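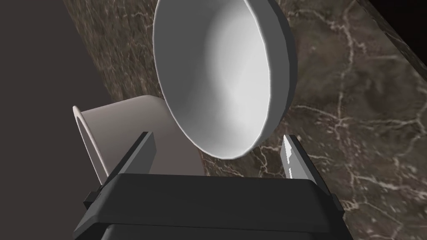 Wrist view, simulator. White bowl, cup behind it, dark marble.

Tilt

The form had a field for contact, a field for clearance and a field for comments. Contact was yes or no. Clearance was a number from one to five. Comments were optional and limited to 107 characters, and the training sheet asked us to leave them blank unless the run was unusual.

I had worked in the dish room at Tustden for nine years before the form. The dish room served the staff cafeteria, two floors of meeting rooms and the visitors' kitchen. In March the company signed with Senel to put arms on the return counter, and the 14 of us on the day and evening shifts were told that no one would be let go before the arms had passed acceptance. Six of us would be moved to review. The other eight would stay on the line until the line was changed over. The selection was made by typing test.

Review was in the old linen store. There were six desks, two screens to a desk, and a wall clock that had come with the room. The runs were made in a simulator by Senel overnight and loaded into a queue by morning. A run was one attempt at one task in one made-up kitchen. We watched it, filled in the form and pressed Next. The queue showed how many were left. On my first Monday it showed 882, and by the time I had hung up my coat it had been divided by six.

I had the wrist views. They came from a point just behind the fingers, so the gripper was always at the bottom of the screen and everything else turned with it. A counter could run up the side of the picture like a wall. A bowl could hang over the fingers with its mouth to the left. For the first two days I tipped my head to one side to match, and went home with a stiff neck. The woman at the next desk had run the pot sink and did not tip her head. She said she looked at the gap between the fingers and let the rest go.

The contact field was less simple than it looked. The training sheet defined contact as any finger surface meeting any object surface. In the dish room we used the word for something else. You had contact when the thing was yours and you could turn away with it. A bowl that is touched on the rim with two fingertips has contact under the sheet. I would not have turned away with it. I marked yes, and the comments field stayed blank.

By the second week the room had settled at 15 seconds a form. The number was posted each morning by the supervisor, who had been our shift lead and had been given the same chair as the rest of us. She did not like posting it. She wrote it small, in the lower corner of the whiteboard, under the fire drill notice.

At noon we ate in the cafeteria, at the table nearest the return counter. The line was short by six and the trays backed up to the pillar. The man who had taken over my station stacked bowls inside each other while they still had spoons in them, and they rocked when he lifted them. I had shown him twice. I considered going around the counter. My badge had been changed and no longer opened that door. 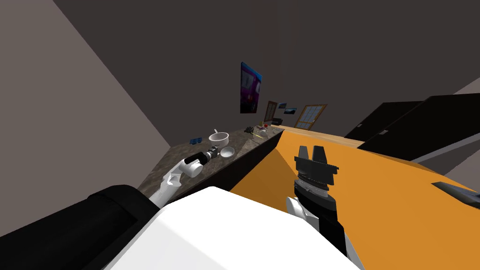
Room view, same kitchen. Both arms, with the bowls on the dark counter.

The room views went to the desk by the door. I asked to trade for an afternoon, and the supervisor allowed it, as the form was the same.

It was a kitchen none of us had stood in. It had a dark stone counter, an orange surface beside it, black cabinets, a brown door at the back and a window. Someone had hung pictures on the far wall. A white bowl on the counter had a spoon leaning out of it, and a shallower bowl was closer to the left gripper. The whole room was tilted, and I found I did not mind, having had two weeks of the wrist.

I watched that run four times, which brought my average down for the day. On the line you took the spoon first. You took it without looking, with the hand that was not going to take the bowl, and it went into the bin on the left. It was not written down anywhere. I had learned it from the person before me, who had learned it from having spoons jam the belt at the Aresano plant, where the belts were older. The form had no field for the spoon. Contact, clearance, comments.

I wrote in comments: Spoon in bowl. Remove first. Otherwise it swings when lifted and falls at the belt.

Then I pressed Next, and wrote it again on the following run that had a spoon, and on the one after that. The woman from the pot sink saw me typing and asked what I had found that was unusual. I told her. She thought about it and began to enter comments about handles. Her view was that a mug with its handle toward the wall should be turned before it was taken, and that anyone who had broken one against a backsplash would know this. She used all of her characters every time. By Friday four of the six desks were writing comments, and the room average had gone from 15 seconds to 41.

The supervisor posted the 41. She wrote it at the same size as before.

A call was arranged. The Senel engineer was on the speaker, and the supervisor held the phone over the middle of the desks so that all of us could be heard. The engineer was polite. He said the comments had been read. He said that most of them described things outside the scope of the form, and that free text was slow to process. He asked whether the remarks could be put as yes or no. The supervisor asked him how many yes or no fields he was prepared to add. There was a pause, and he said two.

We took the afternoon over it. Each desk submitted a list, and the lists did not agree. The evening people wanted a field for stacking height. The man who had done glasses wanted a field for sound and was told there was no sound in the simulator. He said that in that case he did not see how anyone could review glasses, and he turned his chair to the wall and worked through his queue without speaking. The vote went to the spoon and the handle. Both were in the form on Wednesday, in gray type, below clearance.

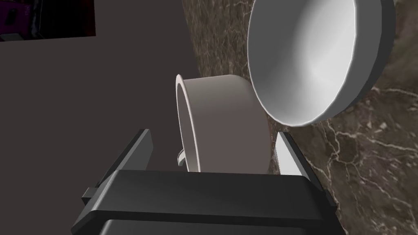
Wrist view. The mug at the fingers, handle just showing.

My first one with the new field was a mug. It lay in the gap with its opening to the left and the white bowl up beyond it, and the handle was a small loop low down above the gripper body. I had nearly missed it. Handle visible: yes. Handle turned before lift: I ran it back and watched it again, then asked the pot sink to come and look. She stood behind my chair with her glasses pushed up.

"Where's the wall?" she said.

I showed her. The flat gray part on the left might have been the wall or the side of a cabinet. She asked me to run it slower. The queue stood at 206.

The arms for the return counter were delivered to the loading dock that same week, in crates marked for the Venkataraman building, which is across the road. They were there for two days before anyone signed for them. On my break I went down and read the labels, and then walked back past the line. The trays were up to the pillar. The man at my station had a stack in front of him and was taking the spoons out, left hand, without looking.

I went up to the linen store and finished my queue.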